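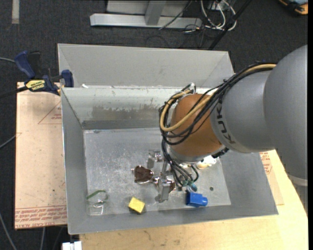 The KUKA arm over the picking bin, with the glasses at the gripper.

Jindudwood Robotics Club
Minutes of the project meeting, January 9, 2025

Minutes of the previous meeting were accepted without changes.

1. Bin picking project
The Sosa team reported on the mixed-object bin. The set now includes the glasses, the yellow block, the blue block with the knob and the clear container. The glasses are still the hardest item to grip without pressing on the lenses. The team will try a lower closing force and a slower approach before changing the fingers.
The clear container is being missed by the detection program when it sits in a corner. Members asked whether it should be dropped from the set. Agreed to keep it in - the Peltard Challenge rules allow transparent objects.

2. Cables and hoses
There was discussion about the loop of hose and cable at the wrist. Members want more slack checked at full rotation. Two members of the Sosa team will go through the joint limits and write them on the whiteboard.

3. Peltard Challenge
Entries close in March. The club will enter 2 teams, Sosa and Tivier, with no more than 5 students in each. Each team gets 3 attempts at the bin. Tivier has not settled its grasp order and will bring a draft to the next meeting.

4. Room and safety
Clamps on the bin are to be checked before the arm is powered up. Bags stay off the carpet near the cables. Request for a second set of safety glasses sizes for younger members - approved.

5. Other business
Club shirts: colour still undecided. Held over.

Meeting closed.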